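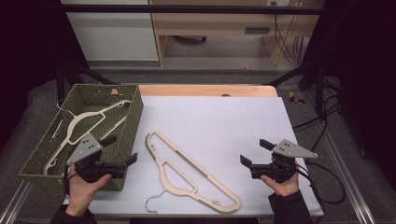
Empty hangers take up more closet space than most people expect, and they tangle as soon as they are put in a pile. The procedure on this page stores spare plastic hangers in an open-top basket on a shelf, nested in one direction, so that one can be taken out without lifting the rest. It applies to flat molded hangers with a wire hook. Velvet hangers, padded hangers and clip hangers need a different method (see the end of the page).

Time needed: 30 minutes for one closet, not counting any decisions about clothes.

## What you need

- One rectangular basket with an open top and firm walls
- A clear table or other flat surface
- A light-colored cover for the table, if the table scratches easily
- A dry cloth
- A tape measure

A basket with handle cutouts is easier to pull off a high shelf. Measure the inside of the basket at the floor, where slanted walls make it narrower than at the rim. A hanger that is longer than the floor will sit at an angle with its hook above the rim. This is acceptable if the shelf has the height for it.

## Step 1: Pull the empty hangers

Take every empty hanger off the rod and put it on the table. Leave the ones that are holding clothes. Do not pull from more than one closet at a time -- the types get mixed and have to be sorted twice.

## Step 2: Sort by type

Make one group per shape. Color does not matter for nesting, but shoulder width and thickness do. Two hangers from different makers can look the same and still not lie flat together. Test by laying one on top of the other. If the top one rocks, they belong in different groups.

Set aside anything that is not flat plastic.

## Step 3: Inspect each one

Put the hanger flat on the table and check it in this order:

1. Hook. It should turn with slight resistance and should not pull out of the plastic.
2. Neck. Look for white stress lines where the hook enters.
3. Shoulders. Press lightly on both ends. A hanger that rocks is warped.
4. Lower bar. Run a finger along it. Burrs snag knitwear.
5. Notches. Check for chipped edges.

Wipe off dust with the dry cloth. Burrs can be removed with fine sandpaper. Cracked necks cannot be repaired in any useful way, so those hangers go out.

## Step 4: Prepare the basket

Shake it out over a trash can and check the corners. Open-weave and yarn-covered baskets hold on to lint, and a hook end will catch in a loose strand. Trim loose strands close to the surface. Do not pull them.

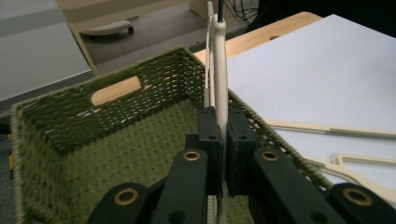 ## Step 5: Load the basket

Turn all hooks the same way before loading. With wire hooks that rotate, this means both the direction of the hook end and the side of the hook opening. Put the first hanger against the long back wall, hook end toward one short wall. Place each following hanger on top of the last in the same position.

Stop when the stack reaches the rim. Going higher works for a while -- then the top hangers slide off when the basket is moved.

I use the Purkdale shelf basket for this. The Flurard one is deeper, but its floor was too short for my hangers.

## Step 6: Set a limit

Decide how many spares the closet needs and keep to it. My own count before the first sort was 152. Almost 100 of those had been empty for a year or more. I now keep 7 spares per closet and donate the rest.
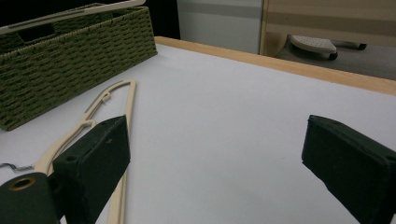 Hangers for straps and thin tops need one extra check. A strap hanger is only useful if its notch is deep enough to hold a narrow strap when the garment is moved along the rod. The small curved cutout on the cream-colored hanger lying in front of the basket is the kind to look for. Keep these on top of the stack, where they can be reached first, or give them their own section at one end of the basket.

## Other hanger types

**Velvet or flocked.** Do not nest tightly. The surfaces grip each other. Hang them at one end of the rod.

**Clip hangers.** Close the clips and stack in pairs, head to tail.

**Wooden.** Too heavy for a soft basket. Use a crate.

## Revision notes

- The neck check in Step 3 was added after Lotte Kramer wrote in about hooks coming loose.
- December: removed the Jolterell divider from the list of things you need. It did not fit baskets with slanted walls.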